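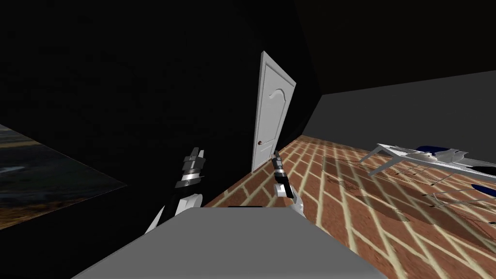 Gudrun Sjögren wrote in to ask why the tips on this page keep telling people to park both arms before opening a door into the work area, when the software already slows them down as soon as somebody comes near. Slowing is a setting, and settings get changed. A parked arm with its drive power off stays where it is until a person restores the power. The rule stands, and the rest of the page has been revised in October to make it easier to follow.

The tips apply to a pair of small arms at a bench or tabletop in a home workshop, utility room or kitchen. They do not cover arms on wheels.

Layout, on screen first

Build the room in the simulator before moving furniture. A plain model is enough: tabletop, walls, floor, door, and anything low standing nearby. Surface patterns such as brick may be left in or taken out, as they have no effect on a reach check.

Glass-topped tables need a solid block in the collision model. Many depth sensors read through clear glass and report the floor below it. Make the block the full height of the table, including whatever is kept on top.

Model the door twice, once closed and once fully open. Run the reach check against both. If the fingers can enter the door's swing, move the bench or limit the base joint. Do not rely on the door being kept shut.

Check the view in the simulator for tilt before taking any distances by eye. A camera set off level makes a clear gap look tighter or wider than it is. Read distances from the measuring tool.

Bench clearances

Keep 34 inches of clear floor on any side where a person stands or walks. Measure from the farthest point the fingers can reach, with the gripper closed and the wrist straight. Measuring from the edge of the bench gives a figure that is too small.

Keep the two work zones 4 inches apart wherever the arms run at the same time. Where a job needs both arms on one item, write it as a shared zone and let one arm enter at a time until the motion has been checked at low speed.

Mark the zones on the tabletop with matte tape. Shiny tape can upset the cameras. Replace it when the corners lift.

Park position

Grippers open and empty, both arms inside their own zones. An open gripper shows at a glance that nothing is being held. A closed one has to be checked.

Save the park position under the same name in every program. The Andham controller accepts names up to its own limit and the Arano pendant shortens long ones, so PARK is safer than anything descriptive. Check after each update that the name still points to the same joint values.

Before a run

Clear the tabletop of items not used in the job.
Close the door.
Press the stop button once and confirm that both arms lose drive power.
Reset, then run the program through at the lowest speed.
Stand outside the marked floor line before raising the speed.

The stop button goes on the side nearest the door, at elbow height, with nothing hung over it. Two buttons are better on a bench that can be reached from both ends. Wire them in the same circuit so that either one stops both arms.

Records

Keep a paper log by the bench. Enter the program name, the speed limit and any change to the zones. Note the cycle counter when grease is added or a finger pad is replaced. The left arm on the Sæther bench had its first pads changed at 2838 cycles, and the right arm was done at the same time to keep the two grips matched.

If a joint limit is changed in the simulator, change it on the controller the same day and enter both in the log. The blank log sheet used at Jaltuncombe has a column for each. Old sheets without the second column should be thrown out.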